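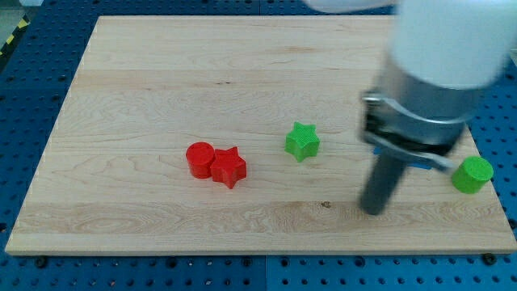 How often must the cell be calibrated again? Once per week is enough in normal use, and also after every change of the finger.

Home | Articles | Topics | About
Filed under: Robotics, Lab Methods

3.2 Setup and care of the Sernthorpe cell

The Sernthorpe cell has one arm over a blue perforated table. A wooden board is the work surface, and red and green blocks, cylinders and stars, are placed on it (Figure 1). The gripper is held by a black clamp bracket below the metal wrist. We chose a clamp because the finger can then be changed without opening the wrist.

The bracket screws are checked every 300 cycles. In July we found that they became loose after 645 cycles, and the tip position was then no longer reliable. The Paju controller stores the cycle count and stops the arm when the check is due. After the screws are tightened, the operator runs the Remley routine, which touches 73 points on the board at low speed. If the routine fails two times, the finger is replaced.

Figure 1. The arm in motion above the board, with the finger close to the green cylinder.

The board is cleaned with a dry cloth only. Oil makes the blocks slide, and the Metano planner does not correct for this.

200 shares | 3 comments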